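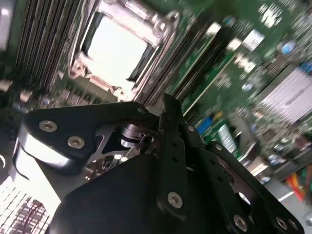 Workshop Tips: Server Boards with Memory on Both Sides of the Socket

Work on a board of this class starts with the power cord out and the power button held in to drain what is left. Wear a wrist strap clipped to bare metal on the chassis. A painted surface does not make a usable ground.

Socket

Keep the socket covered whenever no processor is in it. The contacts are fine, and a bent one may show up only as a missing memory channel. If the plastic cap has been lost, order the matching part from the board supplier. Tape leaves residue and should not be used, even overnight.

Check the contacts under a bench lamp set low and to one side. Light from straight above washes out the contact field and hides bends. Turn the board a quarter turn and check again.

Open and close the retention frame in the order given in the board manual. Do not force a latch. If it resists, lift the processor out and compare the alignment marks before trying again.

Wipe old thermal paste off the processor lid and the heatsink base with 99 percent isopropyl alcohol on a lint-free cloth. Do this with both parts away from the socket. Paste that gets among the contacts is very hard to remove.

Memory slots

Fill the slots in the order printed in the manual. On most dual-bank boards the slots farthest from the processor in each channel go first, but there are exceptions, and a wrong order can stop the machine from starting.

Blow dust out of unused slots with short bursts, can upright. Slot blanks are worth fitting in a dusty shop. We buy the Caketti blanks in bags of 600 and trim them to length with flush cutters.

Press each module at both ends until the latches close. If the board flexes, stop and look for a missing standoff.

Cables

Route loose wire bundles along the chassis wall before the board goes down. A wire trapped under a board can wear through against the solder points. Label both ends of every connector; a Gumitz tape printer is adequate.

Storage

Antistatic bag first, then a rigid box. Pink foam is fine for short periods. Write the fault and the bin number on the outside of the bag. Bin 765 at the Gerndale bench is for boards with socket damage only.

Revised May 26, 2022, by Glykeria Vrettos. Replaces sheet 3731.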